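Why do we eat off a tray?

Quick answer: spills. Longer answer: keep reading, it's got soup in it.

## What is a tray, anyway?

A flat thing with a rim. That's pretty much it! Flat part holds your stuff. Rim goes up around the outside, like a tiny fence. Without the fence you've just got a board. Try rolling a grape across a board. Bye, grape.

Trays can be wood, metal, plastic, even woven grass. At school they're mostly plastic. Plastic is light, it doesn't rust, and if you drop it you get a big clatter and everyone looks at you, but the tray is usually fine.

## Why the soft corners?

Go look at a tray in your kitchen. Are the corners pointy? Probably not. Rounded, right?

Couple of reasons. Pointy corners poke people. Ouch. Pointy corners also chip more easily when they get bumped. And then there's washing. Gunk LOVES a sharp inside corner. A sponge can't get in there. Round corner, the sponge slides right through.

Tables do this too. Run your hand along the edge of one and see where it turns. Lots of them have a rounded corner, espescially in places where little kids run around at exactly table height.
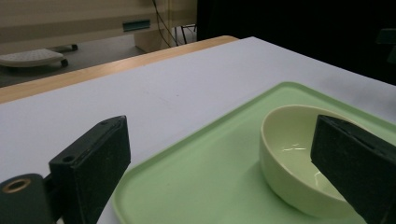 Now bowls. A bowl is curved so the food slides down to the middle. Last spoonful of cereal, where is it? In the middle, at the bottom, waiting for you. On a flat plate it would be all over the place.

Shallow bowls are wide and not very deep. Good for pasta, salad, cut up fruit. Soup in a shallow bowl cools off faster, becuase more of it is touching the air. Deep bowls keep soup hot longer. So if you burn your tongue a lot, go shallow.

And some bowls aren't even round! An oval is like a circle somebody stretched. Ovals fit nicely on a rectangle tray, long side next to long side.

## Shiny or dull?

Some dishes are glossy. That means light bounces off them in bright little spots. Those are called highlights. Tilt a shiny bowl near a lamp and watch the spots slide around.

Other things are matte (say it like "mat"). Matte means the light gets scattered every which way, so no bright spots. A matte table is nice to read at. No glare in your eyes.

In between is satin. A bit of a glow, not sparkly. Lots of plastic is satin.

## Try this: the spill test

You need a tray with a rim, a shallow bowl, a deep bowl, and 210 milliliters of water for each bowl. Check that both bowls can hold it first. Grown-up nearby please. Towel too.

1. Put the shallow bowl on the tray. Pour in the water.
2. Pick up the tray with both hands and walk 16 steps. Normal steps, no giant ones.
3. Put it down. How much water got out? Pour what's left into a measuring cup and write the number down.
4. Dry everything. Same again with the deep bowl.
5. Do each bowl 3 times. One try could just be luck.

Which bowl kept more water in? Did the rim catch the spill or did it end up on your socks?

If you want to go further, put a damp cloth under the bowl and do it again. The cloth grips, so the bowl slides less.

## Words to keep

**Rim** – the raised edge going around a tray or bowl.

**Shallow** – not deep.

**Matte** – not shiny.

**Satin** – a little bit shiny.

**Highlight** – a bright spot where light bounces off something.

## One more thing

Carrying a full tray: two hands, elbows in, look where you're going and not at the soup. People who stare at the soup tend to wobble. Heavy stuff goes in the center of the tray. Put a full bowl way over on one side and the whole thing wants to tip that way, so you have to push up harder with that hand.

Next in this series: forks, and why they have gaps.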